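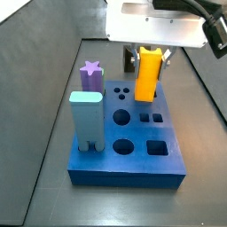
Pluvdale Toy Library Reopens With a Fresh Shelf of Sorters and Puzzles

Community News | Families

2 min read

After a long summer of sanding shelves and washing what felt like every toy in town, the Pluvdale Toy Library is lending again, and the puzzle corner is where most of the little ones head first.

Shape sorters have a table to themselves this October. The deep blue one, with its round and square holes, comes with a purple star and a tall teal block that stands on two short legs, and it already has quite a following among the toddlers (and, it must be said, a few of the grandparents).

"My son went straight for the star and wouldn't hear of going home," said Yareli Tapia, who stopped by on opening morning with a stroller full of returns.

Sneha Grewal, who runs the front desk, says the library now holds some 2,000 toys, games and puzzles, and she would dearly love to see the missing pieces from last year come back too, so please do check under the couch! Families may borrow two items at a time, and the doors open at 10 a.m. in the old Kiten Street schoolhouse.

Recent stories
Kiten Street crosswalk gets new paint
Špela Zupan to lead fall story hour
Seed swap returns to Pluvdale Park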